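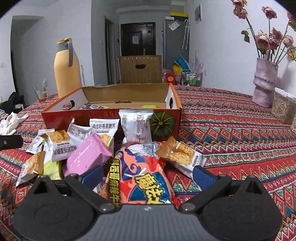 Trudy Doolan told us the trouble began with a number that was too good. The hand-held gripper kept reporting the same opening, pick after pick, whether it had a fat bag of chips or a thin cracker packet between its fingers. She said she should have stopped right then, and she was cheerful about admitting it.

I had been looking forward to the Clendovell visit since May, and it was worth every mile. Trosano opened its sessions to a small group of us for the afternoon, and the talk I liked best was the one on the Fraser run - a packing task, snacks into a cardboard box, recorded by people working with grippers in their hands so a robot arm can learn from it later.

The run came to 1,496 picks. Somewhere after pick 999 the width reading on one gripper froze at 63 millimeters. The fingers still opened and closed perfectly well, so the person holding them felt nothing wrong. The snacks went in the box and the log filled up with nonsense!

What happened next is the part I keep telling people about. The bad data went into a first training round, and the arm, a Danach on loan, learned to close on packets without ever changing its grip. It crushed two bags of crackers and then squeezed so hard on the edge of a carton that it tripped its own force limit. The limit did its job and the arm stopped dead. Everybody was behind the line at the time, and I was very glad to hear it.
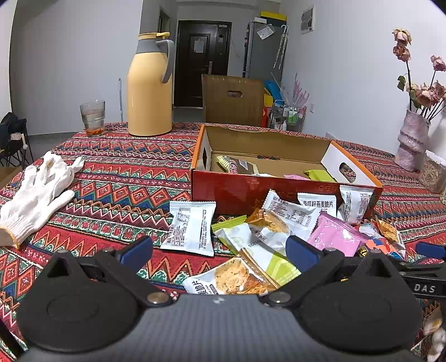
Packets in front of the open box, one of them lying between the blue pads.

The cause was a loose sensor connector, and it took most of a morning to find. They now open and close both grippers fully before each run and check the width on the screen, then do it again halfway through. We got to try the check ourselves. I pulled the connector halfway out as instructed, squeezed, and watched the number sit there without moving while the fingers closed. Wonderful stuff, and a bit scary too.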